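Last updated: 2020-03-21

# Stument FAQ

Stument is a free, plain-text note and snippet manager for Linux, released under the GPL version 3. These answers apply to the current stable branch. Packaging questions go to Darmawan Kwok; everything else goes to the issue tracker.

## Installing

**Which package do I want?**

`stument` has the desktop program and the command-line tool. `stument-cli` has the command-line tool alone and pulls in no graphical libraries. The two packages conflict, so remove one before installing the other.

**Can I build it from source?**

Yes. You need a C compiler, `make`, and the SQLite headers. Run `./configure`, then `make`, then `make install` as root. The default prefix is `/usr/local`. If you previously installed the distribution package, check `which stument` afterward to see which copy your shell finds.

**Is there a Windows build?**

No official one. The command-line tool compiles under Cygwin, but bugs that appear only there are closed without a fix.

## Notes and drawers

**What is a drawer?**

A drawer is a directory with an index file named `.drawer` in it. Each note is a separate UTF-8 text file. Stument never changes the text of a note unless you edit it, and you can read or move the files with any other program. Run `stument reindex` after moving them.

**Can drawers be nested?**

Up to 8 levels. Deeper directories are skipped during indexing and listed in the log as `depth exceeded`.
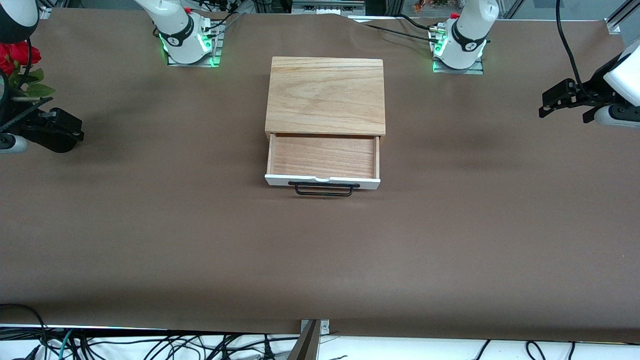 ## Search

**Why does search miss words I know are there?**

The usual cause is a stale index. Run `stument reindex --full`. If the word is still missing, check the file encoding with `file -i`. Notes saved as Latin-1 are indexed only up to the first invalid byte.

**How large can a collection get?**

There is no fixed limit. Kha Khúc's test collection holds 1,534 notes, and a full reindex of it on an old laptop takes nearly 3 seconds. Very long single files slow things down more than a large number of short ones.

**Does it support regular expressions?**

Yes, with `-E`. Regular expression searches bypass the index and read every file.

## Import, export and sync

**Can I import from Lightfoot or Fillstead?**

Lightfoot: yes, with `stument import --from lightfoot FILE`. Tags are kept, colors are dropped. Fillstead: export to plain text first, then copy the files into a drawer and reindex. Attachments are not imported from either.

**Why are my exported lines broken?**

Export wraps at 80 columns by default. Use `--wrap=0` to turn this off, or set `wrap = 0` in `~/.stumentrc`.

**How do I sync two machines?**

Stument has no sync of its own. Git, rsync and Erkbridge all work. Exclude `.drawer` files from the sync and reindex on each machine, otherwise the two indexes will overwrite each other.

**I deleted a note. Where is it?**

In `~/.local/share/stument/removed`, until you run `stument purge`. Move the file back and reindex.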